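**Laboratory diary, Handthorpe cell, December**

Work resumed at 8:40 after the overnight run. The controller log was closed without faults, and the attempt file was copied to the group drive before any analysis began. The policy under test is still the one trained on the Stuvton data, with no fine-tuning on objects from our own bin.

The overnight run recorded 1,317 grasp attempts. Of these, 371 were labeled as failures by the automatic check, which compares the gripper opening after the lift with the opening expected for an empty close. I do not yet accept the second figure. In the November run the check was found to miss thin objects, and the threshold has not been changed.

To measure the error, I drew 200 attempts at random from the log and labeled them by hand from the recorded video. The labeling took most of the morning. I hid the automatic label until each clip had been judged, following the procedure we agreed on for the Floleck comparison. Disagreements were mostly of one kind. The gripper closed on something narrow, lifted it, and reported an opening so small that the check recorded a miss. There were also a few cases in the other direction, where an object was pinched against the wall and the fingers stopped early on nothing useful.

I then considered whether failures depend on where in the bin the attempt is made. The log stores the target point for every attempt, so the question can be answered without new data. Attempts near the walls fail more often than those over the open floor. The sloped sides restrict the approach angle, and the planner often returns a pose that it must then adjust. Whether the policy should be penalized for this is a matter of definition, and the method section of the draft does not settle it. I have marked the paragraph.

In the afternoon the cell was set for the mixed-object condition. The set is meant to vary shape, stiffness and transparency together. The depth readings on clear items remain poor, and I expect the transparent class to dominate the errors again.
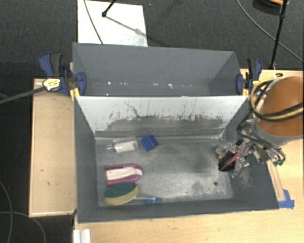
Anwara Akanda objected to the pooled success rate when the draft table was circulated. In her view a single number across rigid, soft and clear objects hides the result we are trying to report, and the table should give each class its own row with an interval. She also asked that the hand labels be repeated by a second person before any correction is applied to the automatic ones. I agree on both points. The second labeling will be requested from the Eshun group, using the same clips in a different order.

The threshold stays as it is until those labels are returned. The mixed-object run was started at 4:15 with the random seed set to 269, and the seed has been entered in the run sheet.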